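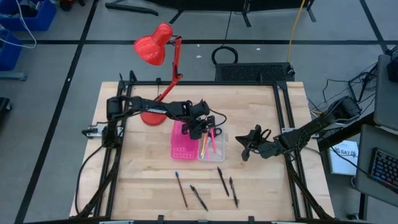 Section 4. Setting Up the Writing Tools Area

4.1 Purpose

This section sets out the standard arrangement of the Ditby worktable for the storage of pens and pencils. It applies to all shared tables at the Rahman campus and replaces the loose-leaf instructions issued in August.

4.2 Before you begin

Clear papers and personal belongings from the tabletop. Wipe the wood with a cloth that has been dampened and wrung out well, then dry it along the grain. Do not use solvent cleaners, as they will strip the oil finish.

4.3 Placing the lamp and holders

1. Stand the red desk lamp towards the back of the table, with its round base resting flat on the wood.

2. Check that the lamp does not rock. If it does, clean the underside of the base and try again.

3. Place the pink holder in front of the lamp base and slightly to the right of it. The perforated top must face up.

4. Place the clear plastic box directly to the right of the pink holder, so that the two sit side by side.

5. Adjust the lamp arm and shade to suit the user.

Note: The lamp shade may be turned to either side. Only the position of the base is fixed by this section.

Caution: Switch off the lamp and allow the shade to cool before adjusting it by hand.

4.4 Sorting the pens and pencils

1. Lay loose pens on the wood in front of the holders, side by side and with space between them.

2. Test each pen on scrap paper. Set aside any that skip or leak.

3. Press caps on firmly until they click.

4. Stand pens and pencils upright in the clear box. Sharpened pencils go in with the point up – a point resting on the plastic will break or mark it.

5. Limit the clear box to 8 items. Surplus items are to be returned to the stationery cupboard.

Caution: Felt-tip markers must not be stored upright in the clear box. Lay them flat in the drawer.

4.5 Replacement parts

Replacement holders are ordered from Flaltell under stock number 759, and lamp bulbs from Joltura under stock number 2548. Requests should be addressed to Hidayah Sembiring, Facilities and Supply, and must state the table number and the colour of the holder required.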